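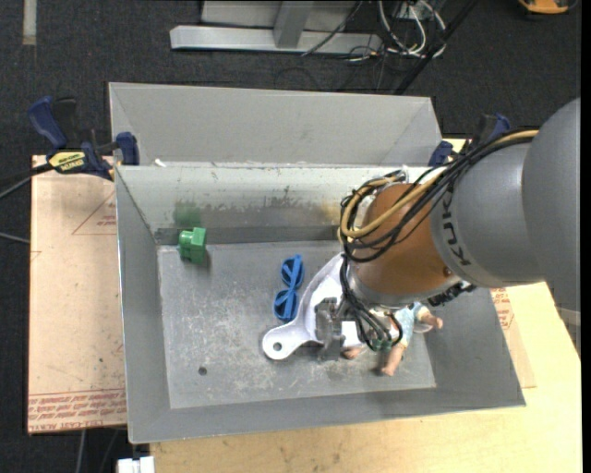 Graue Blechwanne, vier Dinge drin: die Sonnenbrille, die kleine Puppe und zwei Kunststoffteile.

Lob der Krimskramskiste

Seit ich in der Siedlung Nokness wohne, und das sind jetzt 13 Jahre, höre ich jeden Dezember denselben guten Rat: Alles braucht seinen festen Platz. Ach, liebe Leute! Wo ist denn bitte der feste Platz einer blauen Sonnenbrille im Winter? Und gehört eine Puppe im hellblauen Kleidungsstück wirklich weniger zu ihr als in ein Regal mit 22 beschrifteten Schachteln?

Ich mag Behälter mit Kratzern im Boden, in denen etwas Weißes mit Griff neben grünem Spielzeug liegen darf. Wer dort sucht, findet meistens noch etwas Zweites, und über das freut man sich oft mehr (mir geht es jedenfalls so). Sortieren kann man am Montag immer noch.

Loïc Maillard

Zuletzt erschienen
Der Keller in Sturisard
Warum ich Knöpfe aufhebe
Brief an eine Schublade

Kontakt | © Flevero | Nach oben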